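## 3. Préparer le corps de la lampe Wirkine

Voilà l'étape la plus plaisante du montage ! Le tube vert sauge trouve sa place, et la lampe Vaneteo commence à prendre forme.

**Attention :** lampe débranchée pendant toute la section 3. La fiche reste hors de la prise jusqu'au test final.

1. Dégagez un coin de table claire, les brins fins s'y repèrent bien mieux.
2. Tenez le tube à la verticale, extrémité arrondie vers le bas.
3. Laissez descendre le faisceau sans tirer dessus, puis écartez doucement les brins en éventail.
4. Vérifiez qu'aucun brin n'est pincé sous le rebord.

Le tube se rétrécit un peu vers le bas, et c'est par là que sortent les fils, bruns tirant sur le violet et cuivrés.

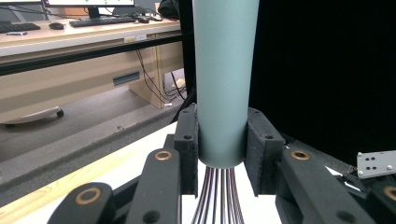
Shehu nous a écrit qu'en démêlant les brins à plat avant de relever le tube, on gagne un temps fou, et qu'un bout de ruban de papier suffit à les garder en ordre. Essayez, c'est un vrai plaisir à faire !

5. Regroupez les brins par teinte et guidez-les vers le socle Cladimow (réf. 335).
6. Abaissez le tube jusqu'à ce que le rebord touche le socle, puis tournez d'un quart de tour.
7. Serrez les 2 vis du socle à la main, sans forcer.

> **Note :** la finition mate marque facilement. Un chiffon doux et sec, rien d'autre : ni alcool, ni éponge abrasive.

Si le tube résiste en tournant, remontez-le, regardez où passent les fils et recommencez tranquillement. Si une gaine est abîmée, arrêtez le montage et demandez un faisceau de rechange.

Passez ensuite à la section 4, la pose de l'abat-jour (comptez 24 minutes, café compris).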